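**Gelo, right hand not closing all the way: still open**

30 November 2020

Right, picking this up again after tea. Gelo's left hand is behaving itself now (new horn on the wrist servo, lovely!) but the right one still stops short whenever I ask for a full close. In the sim it's fine up until I load the table with the kitchen bits, and then the thumb just gives up.

Tried so far:

- reloaded the Pero config, no change
- swapped the Dagdag board for the spare, no change
- put the close limit back to what it was in May, a bit better but now it buzzes

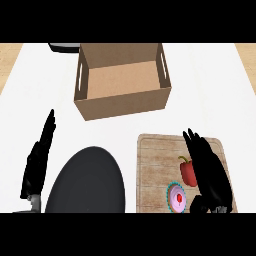
The log gives me 2,131 as the thumb position when it stops, and it should be getting to 2,287. Always the same number, which makes me think it's a limit sitting somewhere and the motor is fine. Marites Mercado had a look at the shared bench and reckons Solimix is reading the old calibration file on start-up – I'd renamed it, but never deleted it (oops).

Next: delete the old file, restart, run the pepper grasp 14 times and paste the log here. If it still sticks I'll have to take the thumb off again, and I really don't want to, those screws are tiny!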